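Home Talks Notes Workshop calendar Contact

Cutting Cloth Badly, and How I Stopped
Speaker notes, Grallport Makers' Evening
Reading time: 6 minutes

[Wait for the kettle to finish. It is louder than me.]

Evening, all. My name's Amrit Lachance and I have ruined a lot of fabric. Ivone Rangel was meant to do this slot and she's a proper patternmaker, so if you came for her, the biscuits are still good.

I've got 90 slides' worth of opinions and time for about a dozen, so I'm going to stick to one subject: cutting black cloth on a table with a knife, at home, without a cutting room and without tears.

[Ask who owns fabric shears. Ask who has used them on wrapping paper. Pause for guilt.]

Why black

Because everyone starts with black. It's slimming, it's cheap, it hides the seams. It also hides the chalk, the grain, the pins, the cat, and whichever side is supposed to be the right one. I once made Radu Surdu an apron with the pocket on the inside. He still wears it. He says it keeps his phone warm.

So, first tip: light from the side. Take the desk lamp off the desk and put it down low at the end of the table. Overhead light flattens everything. From the side you'll see every ridge, and you'll wish you hadn't.

Second tip: mark with a sliver of dry soap. Tailor's chalk is lovely if you can find where you left it. Soap is in the bathroom, where it has always been.

Laying out

[Slow down here, people write this bit down.]

Iron it before you cut it. I know. I've met people who say they'll iron it after. Those people have one leg of their trousers longer than the other.

Spread the cloth flat and smooth it from the middle out with your forearm. Fingers drag the weave. A forearm just sort of persuades it. If one corner keeps bunching up, leave it till last and deal with it then, or you'll chase the same wrinkle round the table until supper.

Don't trust the edge you were given, either. Shop-cut edges wander. Pull a thread if it's a woven, follow the line it leaves, and call that straight. If it's a knit, you can't pull a thread, and I'm sorry for your trouble.

Weights: tins of chickpeas. Sorin Vasiliu uses big steel washers from the Jotard hardware counter and is smug about it. He's right, they sit lower and don't catch your sleeve. I'm still using chickpeas.

The knife question

[This is where the argument starts. Let it run for 3 minutes, then move on.]

Shears are for curves. A rotary cutter is for people with a mat the size of a door. The plain utility knife, the one that lives in the kitchen drawer under the takeaway menus, is for everyone else, and it does long straight lines in firm cloth very nicely if you behave yourself.
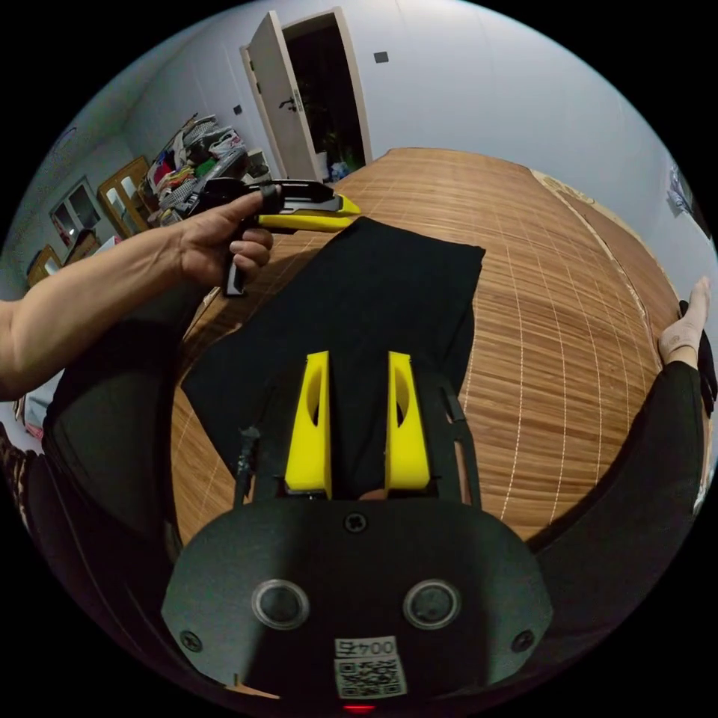 Behaving yourself means a fresh edge. A dull one tugs the cloth along in front of it and you get a little row of teeth where your hem should be. Snap or swap the blade before you start, put the old bit in a jar with a lid, and write BLADES on the jar. Iulian Sima didn't write anything on his and his father-in-law thought it was toothpicks – all fine, but Christmas was tense.

Put something underneath. An offcut of hardboard will do. My dining table has a very accurate record of a skirt I made in July.

Steel ruler, never the plastic one. Hold it down with your fingers well back from the side you're cutting on. Two or three light passes beat one heroic one, and you finish with the same number of fingers. When you stop to shift the cloth, slide the blade in. Every time. Yes, even if it's only for a second.

[Hold up the thumb. Don't tell the whole story, it goes on.]

Questions, usually

Stretchy fabric with a knife? No. Leather? Yes, with patience. Fleece? You'll be finding fluff until spring, but go ahead.

Scraps are in the box by the door, please take some home. Sorin wants his washers back.

Contact: Amrit Lachance, Grallport Makers' Evening | © Grallport Makers | Back to top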